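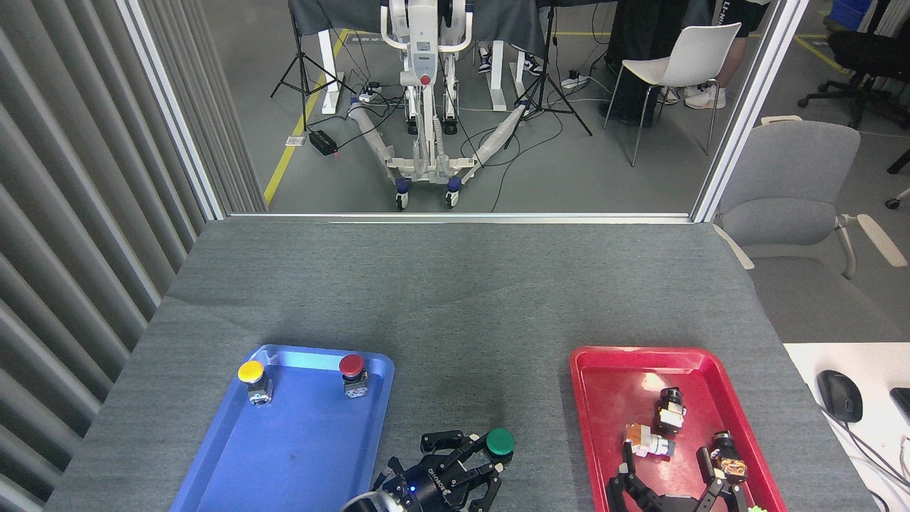
**¿Cada cuánto conviene ordenar el cajón de las piezas sueltas?**

Con una vez al año basta si apuntas lo que entra, y yo lo hago en octubre, cuando ya apetece quedarse en casa.

# Cómo ordenar las piezas pequeñas del taller en una tarde

Hablo del cajón ese, el de los tornillos, las arandelas, los fusibles, los interruptores que le quitaste a una lámpara y el trozo de cable que «seguro que sirve para algo». El mío llegó a no cerrar. Empujaba con la rodilla y, cuando por fin entraba, luego no había manera de abrirlo. Así estuve dos inviernos, comprando tacos que ya tenía porque me daba pereza buscarlos.

Lo que viene a continuación es mi método, afinado a base de hacerlo mal. Calcula una tarde entera, con merienda incluida.

## Lo que vas a necesitar

- Una mesa despejada y buena luz (yo me pongo un flexo además de la lámpara del techo)
- Una tela gruesa o una manta vieja para cubrir la mesa
- Unas cuantas bandejas con borde
- Un imán
- Bolsitas con cierre y cajitas con tapa
- Rotulador permanente y cinta de carrocero
- Un calibre, aunque sea de los baratos

Lo de la tela parece una manía de abuela, ¡pero qué diferencia! Sobre la mesa pelada, las tuercas ruedan y acaban debajo del radiador. Estírala como puedas y no te pelees con las arrugas.

## Paso 1: vuelca por tandas

Mi primer error fue volcar el cajón entero. Me encontré con una montaña, me entró el agobio y a la media hora lo había devuelto todo dentro con las dos manos. Ahora saco lo que me cabe en un cuenco de desayuno, lo clasifico y solo entonces voy a por el siguiente cuenco.

Antes de meter los dedos, echa un vistazo por si hay cuchillas de cúter o cristales de fusible. Las pilas, aparte desde el primer momento, y las que tengan costra blanca van directas a una bolsa para el punto limpio.

## Paso 2: separa a lo bruto

Aquí no hay que afinar nada. Hago cuatro montones: metal, plástico, eléctrico y «ni idea». Para el metal paso el imán envuelto en una bolsita; después le doy la vuelta a la bolsa y cae todo junto, sin andar despegando tornillitos uno a uno. El latón y el inoxidable se suelen quedar atrás, así que esos los recojo a mano.

El montón de «ni idea» va a crecer mucho al principio – tranquilidad. Cuando llevas tres cuencos empiezas a reconocer cosas y baja solo. 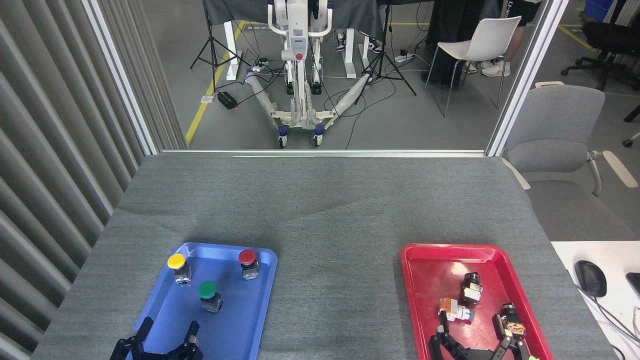 **Urbonaitė**
*Redactora de bricolaje y orden, boletín vecinal de Sketville*

## Paso 3: ahora sí, afina

Empieza por lo que más tengas, que en mi caso eran tornillos de madera. Los separo por longitud y me olvido de la cabeza: en casa me da igual que sea de estrella o plana mientras el largo sea el bueno. Con el calibre mido uno de cada grupo y escribo el número en la cinta.

Lo eléctrico lo agrupo por uso. Pulsadores con pulsadores, regletas con regletas, enchufes con enchufes. Si un interruptor está desmontado, todas sus partes van a la misma bolsita, aunque falte alguna, y pongo «incompleto» en la etiqueta. Nada que tenga el plástico tostado o los contactos quemados se queda en mi casa. Y lo que sale de un aparato viejo no vuelve a conectarse a la corriente hasta que lo mira alguien que sepa.

También aparecen rarezas. Yo encontré un puñado de rodamientos 623 de un proyecto del que no recuerdo nada de nada, y ahí siguen, en su bolsita, muy dignos.

## Paso 4: decide qué se va

Me pongo dos preguntas muy sosas: ¿sé lo que es?, ¿lo compraría otra vez? Si fallan las dos, fuera. Si solo falla la primera, le doy una prórroga en la caja de dudas, que tiene que caber en una lata de galletas. Cuando la lata no cierra, sale algo.

La primera vez se me fueron casi 40 bolsitas al grupo de intercambio de Nanik, el taller del barrio, que admite material suelto siempre que vaya clasificado. Pregunta en tu ferretería o en alguna asociación, a veces les viene de perlas.

## Paso 5: etiqueta como si fuera para otra persona

«Varios» está prohibido. «Cosas del baño» también, lo siento. Escribe lo que hay, con la medida: «tacos del 7», «bridas negras cortas». La etiqueta en el frontal de la caja y otra igual en la tapa, que las tapas se cruzan con una facilidad pasmosa.

Para las cajas yo uso las organizadoras Talent de segunda mano que me regalaron en la familia, pero los botes de mermelada hacen el mismo papel y encima ves lo que hay dentro.

## Paso 6: que dure

Tengo un platito a la entrada del cuarto. Todo lo que me saco de los bolsillos cae allí y los lunes, mientras se hace el café, lo reparto. Son 5 minutos. Cuando me salto un par de semanas se nota, claro, y entonces toca una sesión un poco más larga con la radio puesta.

Si tienes niños pequeños en casa, las cajas en alto y con cierre, y las pilas de botón bajo llave.

El próximo mes quiero meterme con los cables y los cargadores, que los tengo en una bolsa de deporte y ya le ha saltado la cremallera.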